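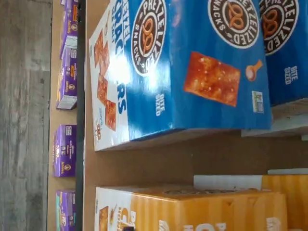 Bulk snack boxes should be shelved with the print upright. The case for laying them flat is density: a flat box lowers the stack and leaves fewer gaps under a fixed shelf. I accept the arithmetic and still think the practice is wrong.

A product name is set to be read left to right. Turn it 90 degrees and the shopper tilts her head, or relies on color — blue for one cracker, orange for another. Color works until two makers pick the same blue. Moynihan's planning guide allows 4 facings per bay and says nothing on orientation. Gridel's software, used in 44 stores here, treats a rotated box as equal to an upright one.

They are unequal. A box on its side also puts the load on its broad panel, the one most likely to bow. Shelf heights can be reset in July, when the bays are stripped anyway. Set them to the box.

04/08/2026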